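Nundale Hall News: the big clear-out, part two

Share 14 | Comments 6

Quick one this month as I'm typing it between loads. The back room sort-out carries on Monday from 9.30 and we still need hands. Bring gloves, a marker that works (half of ours are dry) and your own mug, the mugs are already boxed.

Where we're up to. Shelves along the north wall are done, wiped down, labelled. Stationery cupboard done. Costumes NOT done, please don't start on the costumes until Henrik Gerlach has been through them, he's got the list of what belongs to the Seidel players and what is ours. Anything with a yellow tag stays put. If the tag's fallen off, leave it on the hook and text Henrik.

The big cupboard gave us a surprise, 453 raffle tickets from a raffle none of us can place, plus a biscuit tin of keys. Keys are in the kitchen drawer by the kettle. If you ever lost one, come and have a rummage. Unclaimed ones go to the scrap bin end of November.

Tip run. Costel Lungu has offered his ute and trailer again, two loads last time and the weighbridge docket came to 588 kilos, mostly wet carpet and that awful chipboard bench. One more run should see it out. Paint tins and batteries go seperately, stack them by the side door please and not in the trailer.

Chairs. Reijo Ojala has mended the wobbly ones he took home and says he can manage a few more, so put a bit of masking tape on the seat of any dodgy chair and leave it in the hallway. Don't stack the taped ones with the good ones!! We did that last time and spent the whole arvo sitting on them one by one.

Money. The garage sale tins and the cake stall together made $2873, which covers the new shelving from Fillum with a bit over for hooks and tubs. Tubs are the 40 litre ones with the clip lids. They stack five high, no higher, the bottom lid bows. 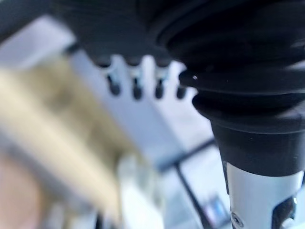 Tubs get a label on the short end as well as the lid, otherwise we can't read them once they're on the shelf. Writing big. Torben has printed a sheet of the names we're using so we don't end up with "cables", "leads" and "cords" in three diferent tubs again.

Lunch is soup and rolls, Sebastian Furtună cooking, tell him by Sunday night if you can't have dairy. Morning tea is whatever turns up.

Can't do Monday? The ironing of the tablecloths can be done at home, ask me for a bag.

Share 14 | 6 comments | Leave a comment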